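Batent, guia de boas práticas para teleoperação: avaliação

Comprei o guia da Batent por 40 euros. São 19 fichas, escritas de maneira muito clara.
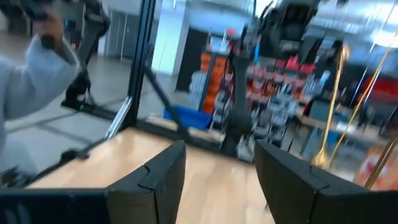
Gostei mais da ficha sobre a distância entre operador e braço, que agora seguimos sempre. A ficha dos cabos é curta demais. 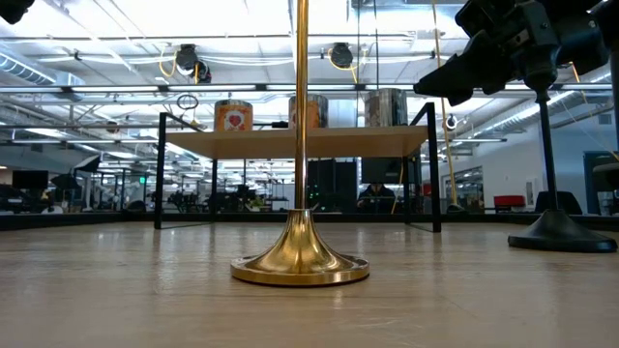 Também falta uma regra para objetos que refletem a luz. Para equipas pequenas recomendo, mas esperem a edição de setembro. Quatro estrelas.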